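阅读时间:约 3 分钟

第 7 节 双臂小包装入盒任务:采集示范

这一节讲怎么录。上一版手册写“操作员经过简单练习即可获得高质量数据”,我们删掉了,因为没有人给得出“高质量”的定义。Plillik 的录制界面会在每条示范末尾打一个绿色的“有效”标记,它只说明文件写完整了,与动作好坏无关。

开始之前

1. 确认左右两臂都已回零,夹爪能完全张开。
2. 圆形编织垫和木盒放到任务卡规定的位置。小包散放,角度随意,不要摆成行列。
3. 在 Illeck 中新建批次,任务名照抄任务卡,不要自己润色。
4. 试录一条,回放看完再录正式的。

注意:摆放“随意”这件事,人做起来很不随意。录到后半天,多数操作员会把小包放回差不多的地方。每录 20 条,换一个人来摆。

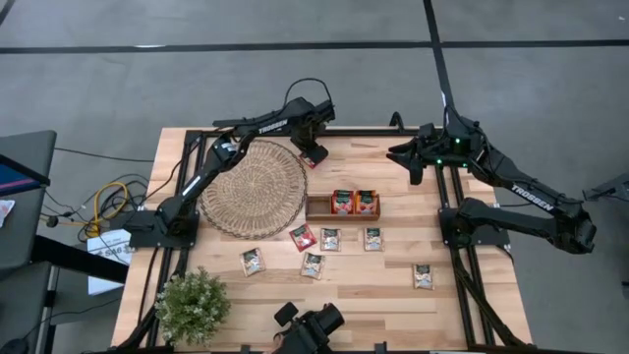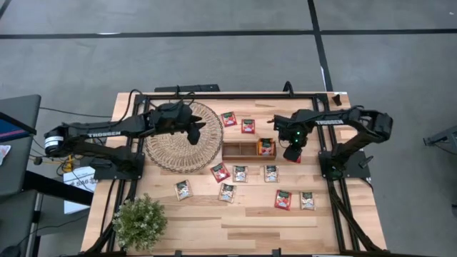
双臂工位,两次布置中小包的散放位置各不相同。 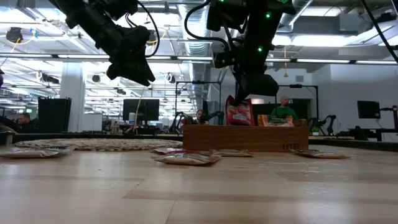

录制步骤

5. 踩下踏板开始。听到提示音后再动,提前动的那一段会被截掉。
6. 用一侧夹爪取包,竖着放进盒内。另一侧不参与时停在桌面上方,不要跟着晃。
7. 夹空了可以重试,最多 2 次。第三次仍然夹空,按“放弃”,并在备注里写明原因。
8. 放稳后松开夹爪,抬高,再踩踏板结束。
9. 当场填写结果。不要攒到收工时凭印象补。

警告:示范进行中不得伸手进入工作区扶正小包。需要扶就作废重录。这类片段混进训练集以后很难再挑出来,Zonadwood 的自动筛查在我们的试用中漏掉了不少。

关于数量

常有人问录多少条才够。供应商的说法是超过 2,000 条,我们没有见到支持这个数字的对照试验。Mạc 项目三月会重新评估,在那之前请按任务卡上的条数录,不必为了凑数加班。重复的动作录得再多,模型见到的还是那几种摆法。

失败的示范也要保留,单独归档,不要删。是否用于训练由数据组决定,操作员不必替他们判断。

换班时的检查见第 8 节。

修订日期:2025年1月26日

本网站使用 Cookie 以改善您的浏览体验。继续浏览即表示您同意我们的 Cookie 政策。 接受 | 管理设置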